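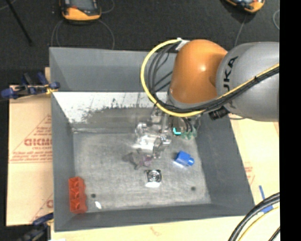
桌游中文版项目例会纪要

时间:12月,下午两点至五点一刻
地点:二楼会议室,印务和客服线上接入
参会:编辑、规则翻译、美术排版、印务、测试组、客服、渠道、线上模组
缺席:法务(会前已提交书面意见,见第六项)
记录:编辑组

一、上次会议遗留事项

1. Clulik 中文版规则书第三稿已经完成,会前发到共享文件夹。测试组收到的版本比其他人早一天,页码与正式稿差一页,讨论时以正式稿为准。

2. 上次提出的“行动标记”和“行动指示物”混用问题,翻译已统一为“行动标记”。玩家辅助卡上还有一处没改,美术排版当场记下。

3. 向 Skotwood 索要的卡牌分层源文件收到了大部分。事件牌背面仍是合并图层,文字压在底纹上,没法直接替换。Skotwood 回复说原始文件在前一任设计手里,正在找。会上定下再等一周,等不到就由美术重描底纹,重描稿需要对方确认。

4. 客服上次要求的缺件登记表已经启用。表里“购买渠道”一栏是选填,很多人空着,渠道希望改成必填,客服同意。

二、Clulik 规则书定稿

翻译先说明第三稿的改动。主要改动集中在准备阶段和计分阶段,中间的回合流程只改了措辞。

准备阶段原文把双人局和多人局写在一起,读者要在同一段里来回找。第三稿把双人局单独拆出来,放在准备阶段末尾,配一张小图。测试组反映,新手组按第三稿摆桌面比按第二稿顺利,中途翻回去查的次数明显减少,但仍有两桌漏放了港口牌。原因是港口牌的说明在图注里,正文没有提。翻译同意在正文第四步补一句。

关于“相邻”的定义,讨论时间较长。英文规则里“相邻”在地图部分指共用一条边,在市场部分指左右紧挨的两张牌,两处用的是同一个词。测试组建议译成两个词,地图用“相邻”,市场用“紧邻”。翻译担心玩家看到两个词会以为有额外区别,到论坛上问。客服说,现在英文版玩家已经在问,而且问得最多的就是这一条。最后采用测试组的方案,并在术语表里写清两者各用于哪里。

关于平局,原文只写“由玩家共享胜利”。Skotwood 在自己的常见问题里另有一条补充,说比赛场合可以比较剩余货物。编辑倾向于把这条放进规则书的附注,翻译认为补充条文只针对比赛,放进正文会让家庭玩家多一道计算。决定:正文维持共享胜利,附注用小一号字列出比赛用的比较方法,标明“可选”。

关于弃牌是否公开,原文没有写。测试组各桌做法不一致,有的桌面朝上弃,有的朝下弃,朝下弃的桌上后来为剩余牌张数起过争执。编辑已去信询问,Skotwood 答复弃牌一律面朝上,任何人可以查看。此句加入回合流程。

规则书的举例里原来用玩家颜色代替姓名,比如“红色玩家”。中文版沿用。美术提醒,黄色和橙色印出来比较接近,文字里写“橙色玩家”时,旁边的插图最好带上标记形状。同意,涉及的插图由美术列清单。

第三稿的定稿时间原定月中,现因弃牌和相邻两处要改,顺延到月底。印务表示规则书可以比卡牌晚几天进厂,不影响总进度。

三、扩展 Ríos 测试情况

测试组汇报。Ríos 扩展加入河流板块和船只,单局时间比基础版长。熟手组适应得快,第二局开始基本不查规则;带新手的桌普遍反映河流板块的放置限制难记。

放置限制一共三条:河流必须连续、河口必须朝向地图边缘、同一名玩家不能连续放置两块弯道。前两条看图就能懂,第三条常被忘记。测试组试过去掉第三条,结果先手玩家可以在开局阶段把河道绕到自己的城镇门口,其他人追不上。因此第三条必须保留。翻译会在玩家辅助卡上把这条单列出来。

船只移动的英文措辞有歧义。“逆流移动须额外支付一份货物”,没有说明是每次移动支付还是每经过一块板块支付。测试组两种都试了。按板块支付,上游城镇几乎没人去;按次支付,局面比较开阔。编辑说 Skotwood 的设计组倾向于按次,但还没有给出书面答复。此条暂定按次,印前必须拿到书面确认,由编辑负责催。

五人局的问题。扩展把人数上限提高到5人,五人局里最后一位行动的玩家在第一轮往往买不到船。测试组的记录显示,这个位置的胜率偏低,但局数还不够多,不宜现在下结论。有人提议给末位玩家补一份起始货物。编辑说明中文版无权自行改动平衡性内容,只能把记录整理好交给对方。测试组整理,会后发编辑转交。

单人模式。Ríos 附带单人牌库,翻译还没有动。单人模式在国内的反馈一向两极,有人专门为它买,也有人从来不拆。渠道问能否把单人牌库做成另售。编辑查了授权合同,单人牌库属于扩展的固定内容,不能拆分。翻译把单人部分排在规则书定稿以后。

四、印刷与配件

1. 首印数量。基础版 Clulik 预订截止时共收到2,678份订单,含店铺订货。Ríos 扩展的预订另计,目前为750份左右,仍开放至月底。渠道预计月底前还会有一批店铺补单,要求扩展的印量留余地。印务说扩展的板块用的是厚纸板,开刀模的费用固定,多印一些对单价影响不大。印量由渠道在月底截止后报给印务,会上不定具体数字。

2. 卡牌用纸。厂里送来两种样纸。一种表面有细纹,洗牌手感好,深色牌背边缘容易露白;另一种是光面,颜色准,反光较重,在顶灯下看不清小字。参会者传看了样张,多数选细纹纸。美术提出把牌背的深绿底色往浅调一档,缓解露白。牌背改色要报 Skotwood 确认,美术今天出对比图。

3. 板块厚度。样品板块比英文版薄一点,拼起来以后表面不平,河流板块尤其明显。印务认为是裱纸受潮,厂里同意重新打样。测试组要求拿到新样以后至少完整玩一局再签字。

4. 木制标记。船只标记的船头太尖,样品里有断的。印务转述厂方意见,可以把船头改圆。美术担心圆头和货物标记在地图上不好区分。试着把样品摆到地图上看,从桌子对面还能分清。同意改圆,改动幅度以厂方第二版图纸为准。

5. 内衬。现有内衬放得下不套牌套的卡牌,套上牌套以后盒盖会顶起来。客服说每次出新游戏都会有人问牌套能不能放进去。美术可以把卡槽加宽,代价是货物标记那一格变窄。讨论后同意加宽,货物标记改用附赠的自封袋装,袋子放在卡槽下面。

6. 补件。补件包不单独备货,从首印里抽整盒拆用,数量由客服和印务按往年比例商定。抽出来的整盒单独堆放,外箱写明“补件用”,免得再出现上次被当成正货发走的情况。

五、线上模组

Clulik 的线上版本由 Varnetti 制作,跑在他们自己的桌游平台上,中文文本由我方提供。线上模组组汇报进度。

基础版地图和卡牌已经导入,计分由脚本自动完成。目前的问题有以下几处:

1. 中文字体在卡牌缩小时发虚。Varnetti 默认把卡图压缩过一遍,英文字母笔画少,看不太出来,中文效果字段挤在一起。已要求对方提供不压缩的选项,对方说会增加载入时间,愿意先做一个测试房间比较。

2. 鼠标悬停放大卡牌时,放大图会挡住市场区。习惯用快捷键的玩家没有影响。翻译提议把放大图固定在屏幕左侧,Varnetti 已记录,没有给时间。

3. 自动计分在平局时会按剩余货物判定胜者。按本次会议第二项的决定,正文是共享胜利,线上也应当默认共享,比较货物作为房主可选项。模组组今天去信说明。

4. 语音不由平台提供,玩家自己另开通话。客服建议在中文教程里提一句。同意。

5. 教程。现在的教程是一段长文字,打开以后要往下滚很久。测试组带过几桌线上新手,基本没人读完,都是边玩边问。模组组建议改成分步引导,每一步只高亮一个区域。Varnetti 的引导工具支持这种做法,文本需要重写,每步不超过两句话。翻译可以在规则书定稿以后接手,预计一周。

关于收费,Varnetti 希望中文模组与英文模组同价,免费试玩局数也一致。渠道认为可以,附带条件是预订实体版的玩家能凭订单号兑换线上版。对方原则同意,兑换码的发放方式没谈拢:对方想让玩家在平台上填写订单号,由我方提供订单清单核对;客服不同意把订单清单交给第三方。替代方案是我方自行核对订单,再把兑换码发给玩家,这样客服工作量会增加。客服接受替代方案,要求兑换码分批发,不与发货期重叠。

Ríos 的线上版本要等实体规则定稿以后再开始,不列入本期。

六、授权与法务意见

法务书面意见由编辑代读。

1. 盒背上的商标位置须按合同附件摆放,中文标题字号不得大于原标题的两倍。现在的设计稿没有超,副标题位置略低,需上移。

2. 比赛及展示用途。店铺自办的小型比赛不需要另行授权,海报上使用盒绘的,需标注 Skotwood 的版权行。渠道将给店铺提供一份带版权行的海报模板。

3. 线上兑换需要单独签补充协议,协议草稿由法务起草,签完以前不得对外宣布兑换安排。渠道确认预订页上目前没有相关文字,客服回复里也不要提。

七、店铺试玩活动

渠道提出在发货前安排一轮店铺试玩,用打样盒。打样盒目前有2套,一套在测试组,一套在美术。渠道想借出一套,测试组不愿意在新板块打样到齐以前交出。商定美术那一套在牌背对比图完成后交给渠道,用完先还测试组。

试玩只带基础版,不带 Ríos。带局的人由店铺自己出,渠道提前一晚在线上给他们讲一遍规则。测试组提醒讲规则时先讲得分方式,再讲行动;倒过来讲的几桌,玩家前半局都在囤货,后半局才发现货物本身不计分。

试玩局时长按两小时预留。有店铺希望压缩到一个半小时,测试组认为四人新手局赶不完,可以改用规则书里的短局设置,少打一轮。短局的计分板起始位置不同,带局的人须注意。

反馈表沿用旧表,删去“是否愿意购买”一栏,加上“哪一条规则查得最多”。

八、客服反馈

近期来信集中在三方面:发货时间、扩展能否单独购买、英文版卡牌能否与中文版混用。

发货时间统一回复“以预订页公告为准”,不口头承诺。扩展可以单独购买,必须配合基础版使用,预订页上这句话字太小,渠道改。混用问题,美术确认牌背改色以后与英文版会有色差,不套不透明牌套能分辨出来,因此统一回复不建议混用。

另有玩家来信指出预订页上的示意图把港口牌放在了地图右侧,与规则书不一致。核实属实,渠道换图。

九、待办

编辑:取得 Skotwood 对逆流移动的书面答复;转交五人局测试记录;追问事件牌背面源文件。
翻译:规则书改定弃牌、相邻、港口牌三处;随后依次处理分步教程和单人模式。
美术:牌背对比图;辅助卡术语;插图标记清单;卡槽加宽;盒背副标题上移。
印务:重新打样板块;船只标记第二版图纸;与客服商定补件数量。
测试组:整理五人局记录;新板块到齐后试玩并签字。
渠道:月底报扩展印量;海报模板;预订页换图、改字;确定试玩店铺。
线上模组:致信 Varnetti 说明平局处理;跟进不压缩测试房间。
客服:登记表改必填;更新统一回复。
法务:线上兑换补充协议草稿。

十、其他

会议室投影的遥控器失灵,下次会议改在一楼。下次会议时间等新板块打样到货后另行通知,开会前测试组把样品带来。

纪要如有出入,请在收到后两天内回复编辑组更正。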